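Clearing and wiping down a wood-grain table
Posted by Yeshi Kassa, 4 November 2021

These steps are for light tabletops with a printed or real grain, the sort used for craft work, homework and small repairs. If yours is oiled or waxed, follow the maker's instructions for the cleaning part.

You will need:
Two soft cloths
Washing-up liquid
A bowl of warm water
A box with a lid for small items
A sheet of scrap paper

Step 1. Take everything off the table except the box. Cups and plates go to the kitchen, paper goes in one pile on a chair. Sort the pile later or you will still be reading old letters at teatime.

Step 2. Put small items in the box. I use a see-through one so I can find things without tipping it out. Cables, clips, pens and spare batteries can share, but keep screws in a bag of their own.

Step 3. Slide the box to a far corner. You want a clear stretch in the middle, where most of the work gets done and most of the marks end up. 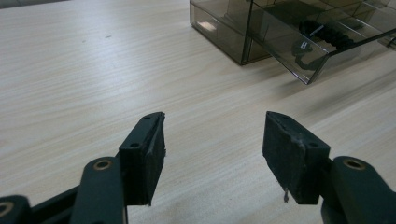

Pale wood-grain tabletop with the smoky-grey storage box at the back.

Step 4. Brush crumbs and dust onto the scrap paper with a dry cloth. Go with the grain. Grit pushed across it leaves fine scratches, and on a pale top they show up when the light is low.

Step 5. Add a small squirt of washing-up liquid to 700 ml of warm water. Wring the second cloth out well — it should feel damp and leave no drips. Wipe in long strokes from one end to the other, then lift the box and do the corner underneath.

Step 6. For sticky patches, lay the damp cloth over the spot for a minute and wipe again. Don't scrape with a knife. Old tape glue may need a second go.

Step 7. Dry with the first cloth, shaken out and turned to its clean side. Check the edges and any joins, where water tends to sit.

Acrylic boxes can be wiped with the same soapy water. Avoid kitchen roll on them, as it can leave hairline marks, and keep glass spray away from them too.

I do the full clean once a month and steps 1 to 4 whenever the table is needed for something else. In March I also empty the box completely and throw out dried-up pens.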